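A white board, a wooden table and one lamp

I've been promising to write about the desk setup since the middle of June, and then of course I kept moving things about and the post got longer and longer in my drafts. So let me start with the part I changed my mind about most often, the work surface itself.

For years I worked straight on the wood. I like wood, I grew up doing homework on a big pine table with everybody's initials dug into it, and I never saw the point of covering a table that was doing fine by itself. But a pale wood top with a grain in it is a restless thing to look at when you're sorting small parts or trimming paper, and at night, with a lamp on it, I kept mistaking knots for dropped screws. After the third or fourth time on my hands and knees looking for a screw that had never existed, I gave in and ordered a flat white board from Skangate, 900 by 600 millimeters (they sell everything in millimeters and I have given up converting).
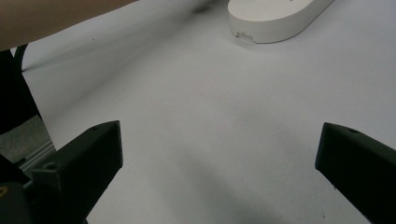 Page last changed: July 4, 2025

The color took me some time to get used to. It's sold as plain white, and in the shop it was plain white, but at home it goes gray in the middle of the afternoon and picks up a touch of lavender under other light. I found this upsetting for about a week and now I'm rather fond of it. It's a matte finish, too, and I would urge anyone to choose matte over glossy! My sister has a glossy desk and you spend half your time there looking at the ceiling bulb.

What a white surface does do is show you everything. Every crumb, every speck, every little mark you'd swear wasn't there yesterday. I wipe mine down with a damp cotton cloth and then a dry one, usually while the coffee is brewing, and there are always a few faint spots that stay behind. I've decided they can live there. A work surface that never gets a mark on it is probably not getting much work done on it either, or that's what I tell myself when I put the cloth away early.

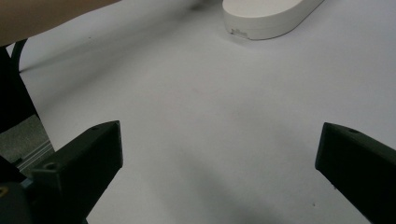 White on white, on the dim side.

If you're thinking of doing the same, do measure your table before you order. I say this as someone who measured hers twice, wrote down two different numbers and picked the one she liked better. I was lucky. The board covers most of the top and leaves a strip of the wood showing along the far side, and I've come to think that strip is the nicest part of the whole arrangement — you still know there's a proper table under there.

I did try cheaper things first. There was a roll of paper from the art supply place in Wernau, which was lovely until I leaned on it, and then a vinyl cover called Llanos that came folded in eight and remembered every fold until the day I gave it away. Anything that comes on a roll wants to go back to being a roll. You can weigh down the corners with books, and I did, and then you're working around four piles of books.

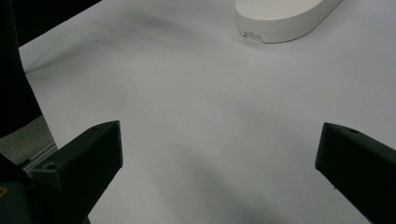 Nabila Ramadan wrote to me after the earlier version of this post to say that she'd stayed with paper and was perfectly happy with it, because she just tears off the top piece when it gets grubby and starts fresh. She tapes hers to the back of the table and lets the front edge hang. I can see the appeal, and for painting or gluing I think she's right.

Now, the lamp. I had been running an extension lead up from the floor for ages, and every time I needed one more plug I had to crawl under the table for it. Then I came across a white desk lamp with a power strip for a base, an oval one, with the rows of sockets on top where you can reach them. I can't tell you how much this has improved my mood. The arm folds up close against the post, and the whole thing is slim enough that I don't mind having it right in the middle of the board. Its cord goes off toward the far edge of the table, and I've finally stopped catching my sleeve on it.

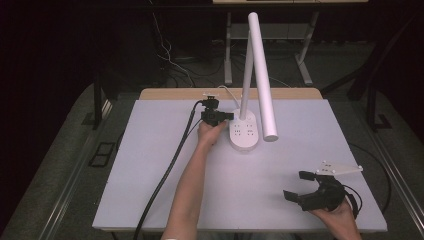 Cords, my old enemy

I won't pretend I've solved this one. White cords vanish nicely against a white board, and black ones look like somebody drew on it with a marker. Anas Ouazzani recommended the little Grikach clips that grip the edge of a table, and I bought a bag, and they do hold — as long as the cable is a thin one. With anything thick they ping off across the room, usually at the moment I've sat down. For now I lead the thick cables off whichever side I'm sitting on and leave them a good generous loop so nothing pulls.

Next I want to do something about the drawer, which still has the old lamp in it, in two pieces, and the leftover tape from the paper days.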